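Grurnside Opens Door-Handling Practice Runs to Outside Robotics Teams

26 June 2026

Grurnside today released the first part of Jirkine, a growing collection of simulated practice runs that show household robots how to deal with doors. The release covers 104 rooms, and any team training a learning system can download it free of charge.

Doors are a wonderful subject for this kind of work. They swing left or right, stick, drift shut and come with all sorts of handles, and a robot that has only met one or two of them tends to freeze in front of the next. In Jirkine, a person steers a simulated robot through each task, and the system records what the robot's camera sees along with every movement it makes. Each room comes with 20 recorded runs.
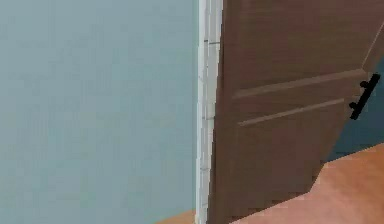 A simulated door with a black bar handle, partly open, in one of the Jirkine rooms.

"We had seven people steering for most of the spring, and they got so good at it!" said Lorena Ibarra, who leads data gathering at Grurnside. "We kept the clumsy runs too, marked as such. A learner can pick up a lot from a missed grab and a second try."

The rooms were built with Segers, whose modelers changed wall colors, floors and door hardware from one room to the next. Mojtaba Hosseinzadeh of Segers said his team is already at work on sliding doors and cupboards.

Three outside groups tried early copies, and their notes led to slower door closers and a cleaner file layout.

A second part of Jirkine is planned for July. Teams that would like to record runs of their own and add them to the collection can write to Ainhoa Aranda at the Grurnside data desk.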